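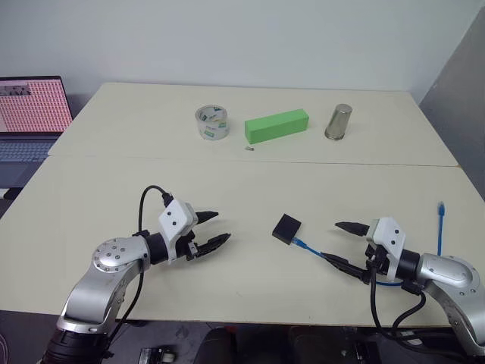
Plugging in a network cable (and checking it stays in)

Clear some table first, you want room to turn the box around.

1. Find the port. Feel for the side with the little notch.
2. Check both ends of the cable. Clip on the plug should spring back when you press it. Snapped clip = new cable, dont bother taping it.
3. Clip lines up with the notch. Push straight in till it clicks.
4. Tug gently. Comes out? Wasn't in.
5. Other end into the router, same deal.

No light after 6 seconds, swap the ends and try agian. Still nothing, try another port.

To unplug: press clip, pull the plug, never the cable.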